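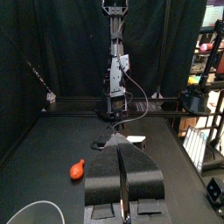
The table top, with what looks like a small uninflated balloon at the left.

Fosgate Community Help
Home > Premises and Furniture > Surfaces and Cleaning

Question 1715
Balloons left on a dark matt table: marks, cleaning and storage
Asked by Aoife Phelan, Trallness. Viewed 879 times. Status: open

I should be grateful for guidance on the care of dark, matt-finished table tops on which uninflated balloons and similar small items are set out for activity sessions. The tables are in a shared room at Trallness, which is booked for family craft mornings and for various other purposes during the week. The tops are the property of the building and we are responsible for returning them in good order.

Following a session on Thursday, two of the tables had faint, shiny patches, each no larger than a coin. They can be seen only at a low angle with the lights on. One patch also has a slight orange tint at its edge. The balloons in use that morning were orange and red, of the ordinary small kind, and a few had remained on the tables since the previous afternoon. The picture was taken before any cleaning was done, and I mention this because the patches themselves do not show in it.

I have wiped one table with a damp cloth. The shine was reduced but did not disappear. I have not used anything stronger, as the building's guidance on furniture says only that "suitable products" should be applied, without naming any.

I would ask the following:

Is the mark likely to be from the balloon itself, or from something on its surface?

Which cleaning method may safely be used on a matt top without polishing it?

Should unused balloons be thrown away once they have been left out, or may they be put back with the rest?

The manufacturer of the tables is not known to us. There is a label underneath which reads Quinlan, followed by a number that has worn away. I do not know whether this refers to the maker or to the supplier.

Tags: tables, matt finish, balloons, storage, shared rooms

3 answers

Answer 1
Posted by Fosgate Premises Desk. Marked useful by 207 readers

Two separate causes should be considered, and both may be present.

Ordinary latex balloons are often supplied with a light powder or a trace of a dressing, which prevents them from sticking together in the bag. This can be left behind on any surface. On a pale or glossy table it is seldom noticed. On a dark matt one it may show as a dull bloom or as a slightly greasy patch, according to what has been used. Fingerprints have much the same appearance and should not be ruled out after a craft session.

The orange tint is more likely to be colour transfer. Strongly coloured rubber can release a small amount of dye where it stays in contact with a surface for many hours, particularly if there is moisture underneath or if the table stands near a radiator or a sunny window.

The following procedure is advised for both:

Clear the table and remove any dust or grit with a dry, soft cloth.

Prepare a bowl of lukewarm water with a few drops of plain washing-up liquid.

Wring out a soft cloth until it no longer drips, and wipe the whole top in straight strokes. Do not treat the patch alone, as this can leave a ring.

Wipe again with clean water on a second cloth and dry at once.

Examine the surface at a low angle under the same lighting as before.

The wipe may be repeated once or twice. If colour remains, a soft white pencil eraser may be tried lightly on a small area near the edge. Please stop immediately if the finish begins to look brighter than the area next to it.

The following should be avoided on a matt top: cream cleaners, scouring pads, melamine sponges, wax or silicone polish, and nail varnish remover. Most of these will either wear the texture smooth or fill it, and in both cases the result is a permanent shiny patch. The same caution applies to hard rubbing with an otherwise harmless cloth.

Your third question is a matter of condition. A balloon left out overnight, away from strong light, will normally be fit for use. It should be discarded if it feels tacky, if the colour has become cloudy or if fine cracks appear when the neck is gently stretched. Sound ones may be returned to a closed bag and kept in a cool, dark cupboard. We would keep them apart from unopened stock and use them first.

Users of shared rooms are also reminded that uninflated balloons present a choking hazard to young children and that latex causes an allergic reaction in some people. They should not remain on tables between bookings, whatever their effect on the furniture.

Answer 2
Posted by a member

We had the same on black tables. Baby wipes took it straight off.

Comment from Fosgate Premises Desk: Some wipes contain lotion, which may itself leave a film on a matt finish. If they are used, the table should be rinsed and dried afterwards.

Comment from the same member: Ours were fine but point taken.

Answer 3
Posted by Wisari Hall Bookings

I would add a practical measure to the first answer. Our own dark tables are now covered with a plain cotton cloth for any session in which balloons, modelling dough, glue or paint are to be used. Vinyl covers were tried earlier and we do not recommend them for long periods, as the soft plastic clung to the table and left marks of its own.

Small items are issued in a shallow tray, one to each table, and the tray is returned to the cupboard at the end of the booking. Clear lids and other see-through pieces are very easily missed on a dark top when the room is being checked, and so our closing list asks for each table to be wiped by hand, including the edges.

With regard to the label, I am unable to say whether Quinlan is the maker. It may be worth asking the building for the original order, where the type of surface should be stated. A laminate, a lacquer and an oiled finish would not all be treated alike, and the advice given above on water would need to be applied more sparingly to the last of these.

Comment from Aoife Phelan: Thank you for these replies. The first table has been washed twice by the method given and the shiny patch can no longer be found. The orange edge on the second is fainter but still present. I have not yet tried the eraser and will ask the building about the finish before doing so.

Comment from Fosgate Premises Desk: That is a sensible order in which to proceed. The question will be left open until September in case the finish can be confirmed.

Related questions
Removing sticky tape residue from folding tables
Felt pads for chairs on a sprung floor
Who is responsible for marks found before a booking begins?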